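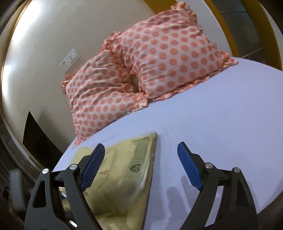
Wrist camera view from the hand-held gripper, ribbed blue pads open over a folded garment.

Progress report to Perrin, October 2020
Project: Kolalari gripper comparison

We're really pleased with how the bedroom trials are going! Since June we've logged 57 runs with the Kolalari fingers and 28 with the Ristwood pair, all on bedding and folded clothes. The Kolalari pads are well ahead on thin fabric, and the colours in the footage are lovely to work with. Glare on pale walls still bothers the tracking, so we're trying a shorter exposure. Next up is the Grandeton arm, with both sets of fingers.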